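Events > Talks and Slides > Open Day at Brurngate: Speaker Notes

We use cookies to keep this site running and to see which talks people read. OK / Manage settings

What I Saw at the Brurngate Open Day
Speaker notes, 20 minutes plus questions

Start before the title slide is up. People are still finding chairs, that's fine.

Hi everybody! So in August I got on a train and went to the open day at Brurngate, and I've been talking about it at dinner ever since, so you're doing my family a favor by listening tonight. I'm going to tell you about one demo, mostly. They had a bunch of them (16 on the printed sheet, I got to maybe half before my feet gave up) but there's one I kept going back to, and it was the one with the groceries.

Ask: who here packs their own bags at the store? Who has opinions about it? Wait for the laugh. There's always one person with strong opinions about eggs.

Okay. Quick background and then we get to the fun stuff. The building is an old seed warehouse, and you sign in at the front with Brittany Landry, who hands you a sticker and a map and tells you very nicely not to lean on anything. The map is wrong about the restrooms. Downstairs is Montoya, the group that does the floor-cleaning machines, and upstairs is Drosness, and Drosness is who I want to talk about. Their two-arm setup is called Jerkano. I asked what it stood for and got a different answer from each person I asked.

The job Jerkano was working on is packing snacks into a paper shopping bag. Chips, candy, that kind of thing.

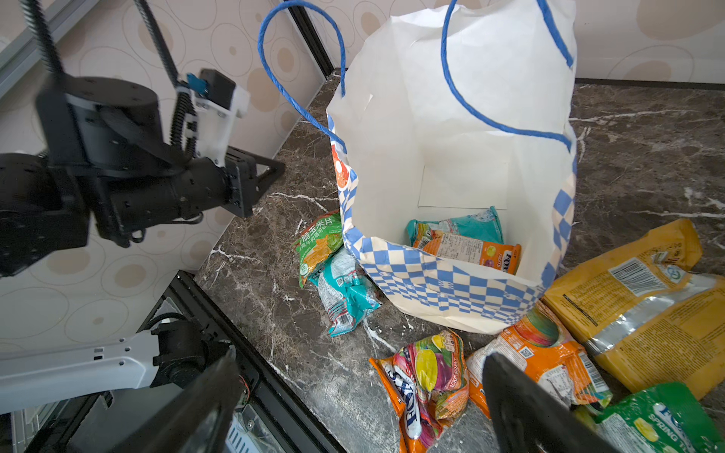
Now, I went in thinking the hard part would be the arms. Big motors, fancy joints, all of that. And Thomas Fabbri, who was running the afternoon demo, let me go on about it for a good while before he said, "Have you ever tried to pick up a bag of chips with two rulers?" I had not! I went home and tried. Everybody in this room should go home and try it too. The bag slides, it crackles, it folds in the middle, and whatever's inside moves to the end you aren't holding.

(If time: do the ruler thing live. Rulers are in my tote. Get somebody from the second row.)

And every packet is different. One's puffy, one's flat, one's crumpled so the front has gone around the side. You and I squeeze a bag and know right away how hard to hold it. I never gave that a second of thought in my whole life until I stood there with my face way too close to the action.

Slow down here. Next slide is the wide one, let them look. 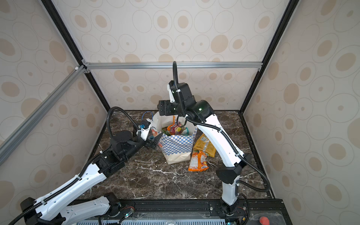

Two arms, one paper bag. The yellow and orange packets are on the marble tabletop, to the right of the bag.

So what's going on with the second arm, right? That was my first question, and it was also the question from the kid next to me, who asked it better. Why two? Thomas's answer was that one hand is fine for a box. A box stays put. Paper gives, and when you push something down into it the sides want to come along. Think about your own two hands in the checkout line. One's holding the cereal and the other one is fussing with the bag the whole time, and you don't even notice it's busy.

I like that word, fussing. I wrote it on my sticker.

Some numbers, for the numbers people. I wrote these down from the whiteboard, so blame my handwriting. Drosness had logged 1,151 tries at the bagging job by the day I was there, and 301 of those were with rope-handle bags. They started out with plain bags with no handles at all, and Thomas said that switching over felt like starting again from the beginning. He looked a little tired when he said it.

Don't read the numbers twice. Last time I read them twice.

Which gets me to handles. Oh, the handles! I could do the whole talk on handles. A rope handle is soft, it's got a twist in it, and it goes wherever it feels like going. It'll flop out, or it'll flop in, right where you want to put the chips.
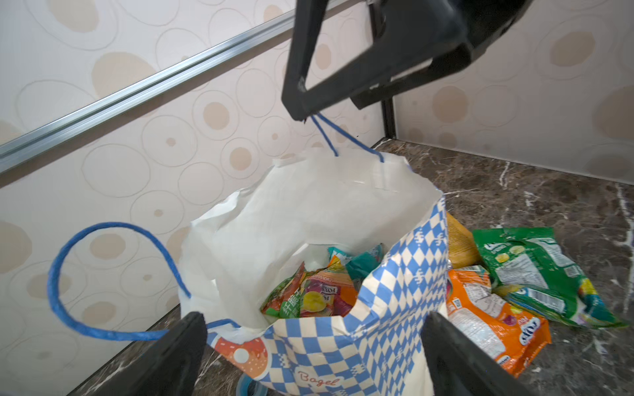 I asked Thomas whether it bugged him to work on something a six-year-old can do. He said the six-year-old has had six years of practice, all day long, and a pretty great set of fingers. Then he went off to get coffee and I ate a granola bar in the stairwell.

Things I'd tell you if you're planning to go:

Get there before 11 in the morning. Upstairs gets packed after lunch.
Ask dumb questions. I asked plenty and they were great about it.
Stay for more than one round of a demo. I watched the bag one over and over and kept noticing new stuff.
Bring a sweater, it's cold up there.

Questions people usually ask me: Was it fast? Slower than me, and I'm slow. Was it loud? Less than my dishwasher. Would I let it pack my eggs? Let the egg person from the beginning answer this one.

Thank the hosts, thank whoever made the lemon bars. Pass the rulers around.

Contact the talks desk | Copyright, all rights reserved | Back to top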